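Aus der Nähstube Rulamberg: Wolle will Ruhe

Liebe Freundinnen und Freunde der Nähstube,

der Februar ist bei uns ja immer der Monat, in dem die Pullover zur Sprache kommen. Im Dezember werden sie verschenkt, im Januar getragen, und jetzt stehen die Ersten mit hängenden Schultern vor dem Fenster und halten etwas hoch, das einmal Größe 42 war und nun einem Dackel passen würde. Ich habe in den letzten Wochen so viele Anrufe und Mails zu dem Thema bekommen, dass ich dachte, ich schreibe es einmal in Ruhe für alle auf — dann habt ihr etwas zum Nachschlagen, und ich komme auch wieder zum Stopfen.

Fangen wir mit dem Waschen an. Wolle muss viel seltener in die Wäsche, als die meisten denken. Meine eigene Strickjacke kommt zweimal im Winter dran, mehr nicht, und bisher hat sich niemand beschwert. Dazwischen hängt sie an feuchten Tagen über Nacht auf dem Balkon, am liebsten bei Nebel, davon haben wir in Rulamberg ja reichlich. Wenn es dann doch sein muss: handwarmes Wasser, ein wenig Wollwaschmittel, einlegen, sanft drücken, nicht reiben und bitte nicht wringen. Spülwasser in derselben Temperatur. Der Sprung von warm auf eiskalt ist es meistens, der zusammen mit der Bewegung das Filzen auslöst, und dann hilft auch gutes Zureden nicht mehr.

Tomás Dolan hat mir geschrieben, er wasche alles im Wollprogramm der Maschine und es sei noch nie etwas passiert. Lieber Tomás, das glaube ich gern! Bei modernen Maschinen geht das oft sehr gut, solange die Trommel nicht voll ist und die Drehzahl niedrig bleibt, 500 Umdrehungen reichen vollkommen. Nur bei Omas handgestricktem Erbstück würde ich trotzdem die Schüssel nehmen.

Getrocknet wird liegend. Ein großes Handtuch, den Pullover darauf, einrollen, mit den Händen oder auch einmal mit den Knien darauf drücken, und dann auf einem frischen, trockenen Handtuch in Form ziehen. Wer hängt, bekommt Ärmel bis zu den Knien. Die Heizung ist auch keine gute Idee, obwohl ich weiß, wie verlockend sie gerade jetzt ist.

Und dann die Motten. Bukola Danladi, die viele von euch aus dem Flickkurs kennen, schwört auf Zedernholz, ich selbst nehme Lavendel aus dem Garten meiner Schwester. Beides duftet schön, beides verliert mit der Zeit seine Kraft, und beides hilft wenig, wenn schon Larven im Schrank sitzen. Dann heißt es: alles ausräumen, die Ritzen aussaugen und die guten Stücke, fest in Tüten verpackt, eine Woche in den Gefrierschrank legen. Mein Mann hat einmal zwischen den Erbsen seine Wintersocken gefunden und war sehr tapfer.
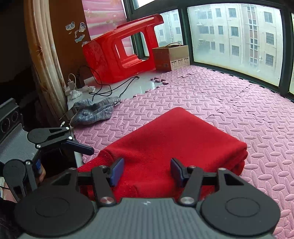 Beim Aufbewahren gilt bei mir seit jeher: legen, nicht hängen. Auf dem Bügel ziehen sich die Schultern aus, und es bleiben diese kleinen Beulen, die man kaum wieder herausbekommt. Faltet die Sachen locker und wechselt ab und zu die Faltlinie, damit keine scharfen Knicke entstehen. Und schaut vorher bei gutem Licht einmal drüber, denn auf kräftigen Farben wie dem Rot hier sieht man jede helle Fluse, die sich auf dem Gestrick niedergelassen hat. Eine weiche Kleiderbürste nimmt das meiste davon mit. Bei den Rippenbündchen lohnt sich ein zweiter Blick, dort gehen die Maschen gern zuerst auf, und ein kleines Loch ist in fünf Minuten gestopft, ein großes kostet euch einen ganzen Abend.

Wer das Stopfen gern einmal gezeigt bekommen möchte: Im Juni gibt es wieder einen Kurs, diesmal im Hof hinter dem Studia, mit zwölf Plätzen. Stopfpilz und Nadeln sind da, Wolle in der passenden Farbe bringt bitte selbst mit, dazu gern auch Kuchen. Anmelden könnt ihr euch wie immer per Antwort auf diesen Brief oder mit einem Zettel im Kasten neben der Tür.

Habt es warm, und lasst die Finger vom Trockner!

Eure Nähstube
Februar 2021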